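Paper cups and the "recyclable" label

gasgate_lurker wrote:
Our office in Werside switched to Grummont paper cups in October. The box says recyclable. I asked the hauler and they said put them in the trash. So who's right?

tinroof29 wrote:
The hauler. Nearly all paper cups have a thin plastic lining, or they'd go soggy. Most mills don't want the trouble. "Recyclable" on a box means somebody, somewhere, could do it.

Retamal Bob wrote:
Bit harsh. Some cities take them now. We rinse ours and they go in the blue bin, no complaints so far.

tinroof29 wrote:
No complaints isn't the same as recycled — have you asked where the blue bin goes?

l_vrabec wrote:
Don't go by looks either. A colored cup and a plain one can have the same lining, and the printing on the outside tells you nothing about it.

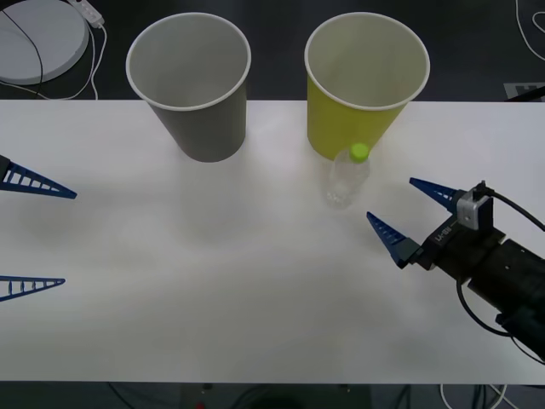
Gray cup, yellow-green cup, clear bottle.

The bottle is the one I'd bet on getting recycled, and I don't even like bottles.
— Ľubica Vrabec

Retamal Bob wrote:
So we all go back to plastic? Come on.

l_vrabec wrote:
No, bring a mug. We bought 2000 cups last year for an office of 15 people. I found the invoice and felt a little sick.

gasgate_lurker wrote:
Mugs have to be washed, and our sink is a disgrace. I'll email Grummont and ask what the lining is made of.

tinroof29 wrote:
You'll get a PDF with a leaf on it. Post it if they name a single mill that takes the cups.

Recent threads
Compostable forks that won't compost
Who pays for glass pickup in Gasgate?
Rinsing jars: worth the water?
Bin day moved again (374 replies)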